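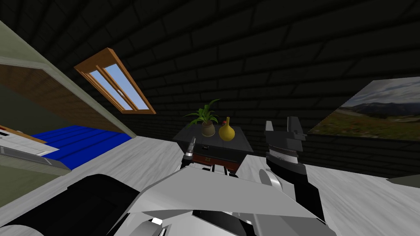
11th March
By Samira Mahasneh

The Brondska two-arm unit is supplied with a pair of small grippers, a faceted white body shell and a matching model for use in simulation, so that a new installation can be set up on screen before the machine is switched on. The model is also the reference for the home pose. In the attic room both grippers are raised, the left one slightly lower and close to the black nightstand, and the potted plant and the yellow vase lie between them. Owners should compare the position of their own arms with the model whenever the unit has been moved, serviced or left without power for longer than nine days.

Setting up

The unit must stand on a level floor. Fix the base plate with the four bolts supplied and tighten each of them a little at a time, working across the corners. Connect the control box before the mains lead. At first start the arms will move slowly to the home pose, and the area within reach must be kept clear until the green lamp on the control box is steady.

The room file is then loaded from the Setup menu. Sloping ceilings should be entered with care. The planner treats a ceiling as flat unless the slope has been drawn in, and an arm which is sent to its full height may strike the boards. Skylights are entered as part of the ceiling in the closed position – a window that opens inwards must be kept shut while the unit is working.

Wrist and gripper care

The wrist joints should be wiped with a dry, lint-free cloth at the end of each working week. Oil must not be applied to the fingers. Where a finger no longer closes squarely, the pair should be replaced together (part 131) and the opening width set again from the Gripper page.

The shoulder joints are sealed and need no attention from the owner. If an arm makes a clicking noise when lifting, or drifts from the home pose after stopping, the unit should be switched off and the fault reported. Code 71 on the display means that the two arms do not agree on their starting position. It may be cleared by returning both arms to home by hand, with the brakes released, and starting again. If the code comes back, the shell must be opened by a trained fitter.

Opening the shell

The front panels are held by clips and must be taken off in the order given in the fitter's booklet. Damián Tapia of the Nostley workshop has revised this section following the change of clip made last November. Units with a serial number below 703 have the earlier clip, and the two kinds cannot be mixed on one shell. The cable which runs behind the lower panel should be unplugged before the panel is drawn away.

Spares and servicing

Fingers, clips and base bolts are held at Nostley. Joint repairs are carried out at Friesen, and units sent there should travel in the original crate with both arms folded and the brakes on. Please enclose a copy of the room file and a note of any codes shown.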